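Thread on drawer runners, as I've had the same three questions in my replies all week. Mostly about side-mounted ball-bearing runners, with a bit on undermounts at the end. Long one.

Terms first. A runner (or slide) is a pair of members. The cabinet member is screwed to the carcass side, the drawer member to the drawer box. Ball-bearing types have a cage of balls between them. Full-extension types have a third, intermediate member.

Extension. Three-quarter extension leaves the back quarter of the drawer inside the carcass. Full extension brings the back of the box level with the front of the carcass. Over-travel goes a little beyond that, which you want if there is an overhanging top.

Nominal length is the closed length of the runner. Measure the internal depth of the carcass, from the back of the front edge to the inside of the back panel, then choose the next size down. If the front is inset, take off the thickness of the front as well.

Side clearance. Most ball-bearing runners want 12.7 mm each side, so the box is 25.4 mm narrower than the opening. People build to 25 mm and wonder why it binds. A little too narrow can be shimmed. Too wide means planing or rebuilding the box.

Measure the opening at the front and at the back. My own bench unit, built in a cold workshop in Tomholm, was 2 mm tighter at the back than at the front. The drawer ran well for most of its travel and then stiffened. I blamed the runners for a month.

Load ratings are the part most often misread. The figure is normally per pair, with the load spread evenly, at a stated length and box width. A drawer with all the weight against the front panel is a different case, and the rating says nothing much about it.

Sag at full extension is partly play in the cage and partly flex in the members. Some is normal. If the front drops enough to rub on the bottom rail, look at the screws before you look at the runner.

Screws in chipboard: use the diameter the maker gives, pilot every hole, and stop when the head seats. An overtightened screw strips the board and then holds nothing. If it has already gone, glue in a hardwood plug, let it cure, redrill.

I keep a cycle counter on a test drawer at home. It is a cheap reed switch and a magnet, no more scientific than that. It stood at 2,937 this morning, with a pair of Stefanou mid-weight runners and a box of scrap steel inside. No change in feel so far apart from the soft close, which has slowed slightly.

Soft close is a small damper and a spring catch. If the drawer stops short and won't pull in, the catch has usually tripped early. Push the drawer firmly to the back once and it should reset. If it trips again, check that both runners are set back the same distance.

Lubrication: as little as possible. Wipe the track with a dry cloth, cycle it, wipe again. Oil collects sawdust and lint and becomes paste. If the balls feel gritty after cleaning, replace the pair.

Replace in pairs, always. I had one new and one old on a kitchen drawer in the Drandthorpe flat and the box racked from the first day.

Undermounts. They hide under the box, look tidier, and need a box made to suit: fixed bottom recess, notched back, tighter tolerance on width. The Wivalia fitting sheet runs to 77 steps if you count the adjustments. Most of them matter. I would not retrofit undermounts to a box made for side runners.

Bottom drawers deserve the better hardware. They are usually the deepest, they get the heaviest contents, and they get leaned on by people standing up. If the budget only covers one good pair, fit it there.

Also check the floor. A unit that rocks puts twist into the carcass, and twist shows up as a drawer that drifts open or catches on one side. Level the cabinet with the drawers in, then adjust the runners. Doing it the other way round means doing it twice.

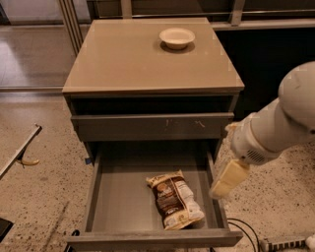
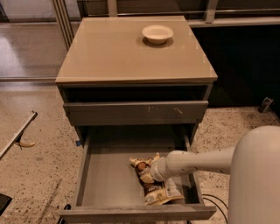

Bedside unit, bottom drawer out, bowl left on top.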